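Does the "Use By" Date Do Anything? A Survey of Leftovers in Shared Student Housing

Final project report, Food Systems and Society
Katalin Antal and Stefaniia Hrynyshyn
Submitted June 6, 2024

Introduction

The claim we set out to check is one most of us have heard at a residence orientation: that students throw out food because they don't understand the dates on the package. The remedy that follows is always a fridge magnet or a poster explaining that "best before" is about quality and "use by" is about safety. Our residence, Prunover House, got both a poster and a magnet in first year. We kept the magnet. We also kept throwing out cilantro.

Our suspicion going in was that the date explanation is popular with the people who run campaigns because it is cheap to fix. If the problem is confusion, you print something. If the problem is that a bunch of cilantro is four times bigger than any one person can eat, somebody has to change what they sell. We tried to design a study that could have proved us wrong, and in one respect it did.

Background

Much of the reading we were assigned relies on self-reported waste. People are asked to remember what they threw out and why. We doubt that anyone remembers this well, and we doubt even more that they remember why. "It was past the date" is a respectable thing to tell a researcher. "I bought it when I was feeling ambitious and then ordered noodles" is less so.

There is also the matter of who gets surveyed. Families with a chest freezer and a car do not shop the way we do. The closest full grocery store to Prunover is the Olenis on the far side of the river, a long bus ride with bags on your knees, and most residents make that trip as seldom as they can. In between they buy from the Cho corner market, where the produce is good but everything packaged costs more. A model of household waste that leaves out the bus seems to us to be missing something large.

Method

We recruited 21 residents from two floors of Prunover. Each was given a paper diary and asked to write down every item of food they discarded, at the time they discarded it, with the printed date if there was one and a reason in their own words. The diaries were kept on clipboards beside the kitchen garbage and compost bins. We did not supply a list of reasons to choose from, on the theory that people will pick whatever is at the top.

After the diary period we typed up all the entries, which came to 1198 lines once duplicates and jokes were removed. Each of us coded the reasons separately and then we compared. Where we disagreed we argued about it, and where we still disagreed the entry went into "unclear." That category is bigger than we would like.

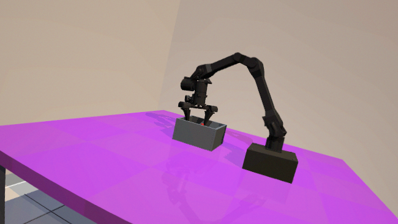
We should be frank about the weak points. A clipboard beside the bin changes what people do at the bin. Several participants told us they had eaten something dubious to avoid writing it down, and one admitted carrying a container of old curry out to the street garbage. So our figures are low, and we can't say by how much. Liquids poured down the sink were supposed to be recorded and mostly weren't. And our participants volunteered, so they probably care more about this than the people who walked past our sign-up sheet.

Results

Printed dates came up less often than the posters would lead you to expect. Most of the discarded items had no date on them at all: cooked rice, half onions, bread ends, salad greens bought loose, takeout. Where a date did exist, participants usually wrote that they had smelled or looked at the food before deciding. Milk was the exception, and this is where we were wrong. We had assumed that students treat milk dates as a suggestion. Quite a few of the milk entries say something like "past date, didn't open it," and we have to concede that for milk the label is doing real work, and probably wasteful work.

The largest group of reasons concerned quantity. "Too much in the bag" and "only needed a bit" turned up over and over in different words. The second largest we called "lost," meaning the food had been pushed to the back of a shared fridge or taken for someone else's. One tub of Wurnetti ricotta appears in three different diaries, each person having believed it belonged to one of the others.

Discussion

We don't think this shows that date labelling is unimportant. It shows that in one building, among people who agreed to carry a pen to the compost, it was a smaller part of the story than we had been told. The residence office printed 3000 magnets for the whole campus. We asked whether anyone had measured waste before and after they were handed out, and were told that feedback had been very positive. That may well be true, and it has nothing to do with how much food was thrown away.

What did seem to matter was shelf space. The kitchen on the upper of our two floors has a second fridge, and residents there recorded fewer "lost" items. We would be cautious with this. The upper floor also has more graduate students, who may simply cook differently, and two kitchens is not much of a sample. Still, a second fridge is at least a thing one could test properly, with some kitchens getting one and others waiting a term.

We are less keen on the suggestion, made by our peer reviewers, that an app could track fridge contents. Participants had trouble keeping up a paper diary that was hanging directly in front of them. Asking the same people to log every carrot on the way in strikes us as optimistic.

Further work

If we did this again we would weigh the bins instead of relying on entries alone, and we would put a jug beside the sink for liquids. We would also like to interview the Cho market about why herbs are bundled the way they are. The owner told Stefaniia that the bundles arrive from the wholesaler already tied, and that cutting them down takes staff time he can't recover in the price. We only had that one conversation and did not record it, so it is not part of our data.

The coded entries, with names removed, are in Appendix B. The coding guide is in Appendix A, including the arguments.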